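Reketti Hand-Held Gripper Pair
Demonstration visits and open afternoons

If you have been reading about the Reketti pair and wondering what it feels like to hold them, the best thing we can suggest is to come and try. We open the Indside workshop to visitors through September, and you are very welcome whether you run a whole lab or just have a curious teenager at home (we love those!).

A visit starts at 2 in the afternoon and Natalia Esquivel will meet you at the door with coffee. She gives a short introduction, and then it's straight to the tables, where Jhun Dimaculangan shows how the left and right units work together on ordinary household things – trays, mats, whatever we have put out that day. After that you take over. Most people are a little stiff for the first few tries and then forget they are holding anything at all, and that is the moment we enjoy most.

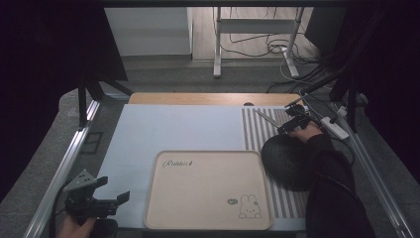

We keep each group to 14 people so that everyone gets a proper turn, and there is always time for questions. Haiyan Tang is happy to talk about grip, wrist comfort and smaller hands, and Zhenhua Fu will go through the Tristance software with you for as long as you like – he has been known to miss his lunch over it. If you want to bring an object from your own workplace, please do. Last year a bakery brought us a stack of proofing cloths, and we learned a great deal from them.

What you get with the pair
Left and right hand-held grippers
Mounting brackets and cables
Tristance software, one seat
Half a day of training at Indside or at your place

Price: $4,000 per pair
Order number: 338
Delivery: 7 weeks from order

Visits are free, but please book ahead. Write to Boyang Zou at the Indside front desk and tell him how many of you are coming and whether anyone is left-handed, and he will find you a spot.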